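Plutbridge library opens repair evenings in October

2025-10-01 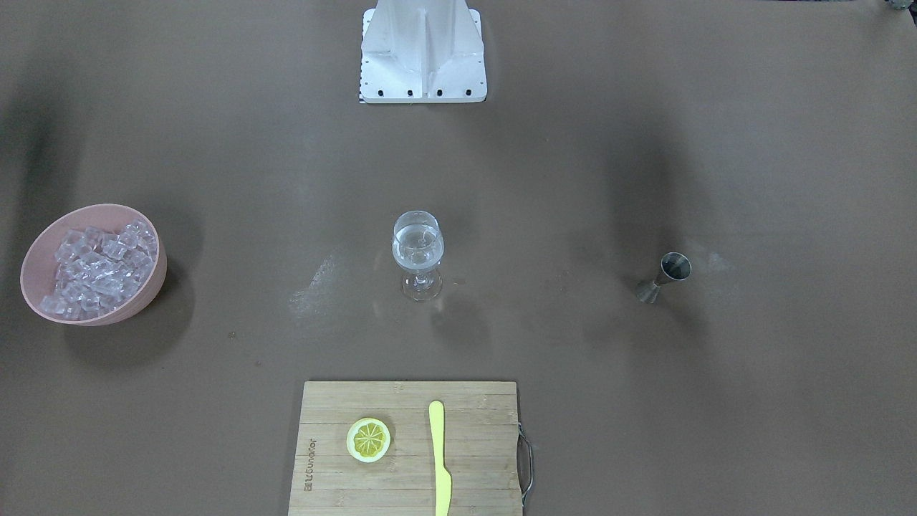
The town library of Plutbridge will hold repair evenings every week in October, in the reading room on the second floor. Residents can bring small things from home, such as lamps, radios, chairs and bags, and learn to fix them together with a helper. The work tables have a plain brown top, and visitors are asked to put a cloth under anything with sharp feet. Each evening has 24 places, and it is necessary to register at the front desk or by phone.

The idea came from Kayode Ugwu, who moved to the town from Wosteck three years ago and works at the library as an assistant. In Wosteck he visited a similar evening with a broken kettle and went home with a working one. "I was surprised how simple it was," he said. "The people were very patient with me, and I want the same feeling in our library."

The town council gave 1285 dollars for tools and spare parts. The hardware store Brevus on Kang Street will lend two sewing machines until the end of the month.

Large machines, gas heaters and microwave ovens are not accepted. Children under 12 must come with an adult. Entrance is free, but visitors pay for the parts which they use. The evenings start at 6 p.m. and the last repair is taken at 8.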